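**Subject: Re: [werkia-list] Cable routing on two-arm tables, and a question about glare**

Hello Adeel, and hello everybody,

Thank you for writing this up so carefully, and sorry it took me a while to answer. I wanted to wait until I had an evening at the bench so I could reply with something better than my memory.

Adeel Rajput wrote:

> We're building a table a lot like the one you and Farzana have at Werkia, two small arms facing each other across the work area, and I keep going in circles on the cables. If I leave enough slack for the wrist to turn, the loop hangs down and catches on whatever I'm trying to pick up. If I tie it tight, the camera plug pulls out. How do you run yours? Also, did you ever regret the shiny top? Zarmeena says we should sand ours before we go any further.

On the cables, we went through exactly the same circles, so please don't feel bad! Our first try was to tie everything along the arm with a zip tie every few inches, and it looked wonderful until the first time I sent the elbow all the way out. The second try was one big loop from the base straight to the camera, and that one swept a basket onto the floor.

What we do now is split the run in two. The heavy bundle leaves the arm low down and follows the side rail to the near corner, and it hardly moves at all. Only the camera cable goes out to the wrist, and it gets its own loop there. We fix it with hook-and-loop tape, never zip ties, so we can let out a bit more when we change a program. To find the right length, switch the motors off and move the arm by hand to its worst positions (there are usually three), then leave a little extra past that.

I'll admit the wrist loop on our right arm is still too generous. Hok-lam has been after me to shorten it, and he's right, but I'd like to finish the sorting routine first. That's the Goslow project, if you missed the October thread: the arms are meant to pick up the empty baskets and bins and put them away on the little shelf at the back. We've logged 155 tries so far, and when one goes wrong the trouble is more often a grip on a basket rim than anything to do with cables.

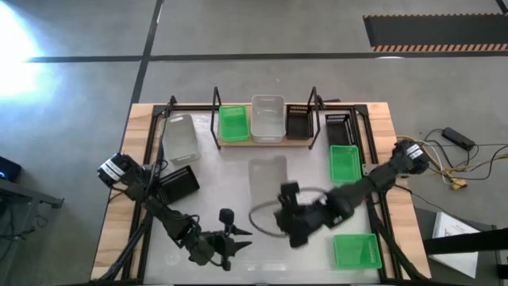
*Our table, with baskets and bins out and three of them on the shelf. The loop Hok-lam complains about is at the right gripper.*

As for the shiny top, yes, I do regret it a little. It wipes clean very nicely, but the lights leave pale spots on it, and the see-through bins get faint against the surface, so I trust the green baskets a good deal more when I'm looking through the wrist cameras. If Zarmeena is willing to do the sanding, I'd say let her! Try a scrap piece first, though, and see how it looks through your own camera before you do the whole top.

One more thing while I have you: leave yourself plenty of side rail. We have moved brackets more times than I care to admit, and being able to slide one along without drilling has saved us a lot of grumbling.

If you'd like our cable lengths, I can copy them out of the notebook. Farzana also has a bag of the hook-and-loop strips, a pack of 100 that we've barely started, and says you're welcome to a handful next time you come by.

Warmly,
Adjoa Quaye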